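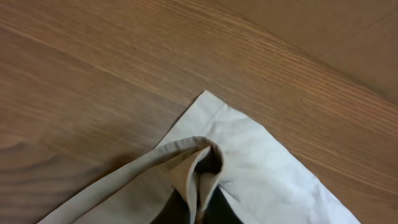 A white cloth on a wooden surface.

Foreign ministers' deputies from both sides of the Skundska border question resumed talks in August, following a pause of 18 weeks. The session was held in Flasulness at the invitation of the host government and closed with a short joint text. The text confirms that the existing ceasefire line will remain in force through the winter and that neither side will move heavy weapons nearer to it.

The delegations did not settle the status of the Dumport crossing. Under the present arrangement the crossing is open to residents on foot for five hours a day and closed to freight. The northern delegation asked for freight traffic to resume under joint inspection. The southern delegation stated that it could not agree to this until the detainee lists had been exchanged in full. 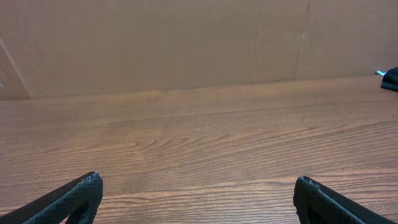
Public opinion on the talks remains divided. A survey carried out by the Orlandini Institute, with 3,519 respondents in the border districts, found majority support for continued negotiation but little agreement on what should be conceded. Older residents tended to place the return of farmland first, while younger respondents most often named freedom of travel. Many of the households interviewed have relatives on the other side of the line, and divisions of this kind run through a community like the long, wavy streaks in a wooden tabletop, bending together at some points and fanning out again at others. The Institute will publish its district tables before the next session.

Ursina Mösli, who chaired the plenary meetings, told reporters that the two delegations had worked from a single draft for the first time. She declined to say which articles remained open. Asked whether outside monitors would be sent to Dumport, she replied that the matter had been raised and would be
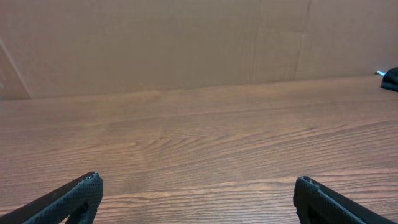 considered by the technical group, which meets next month. The group has two items before it: the rules for monitors' access to the crossing, and the form in which the detainee lists are to be verified. Members wishing to receive the joint text may request a copy from the newsletter office.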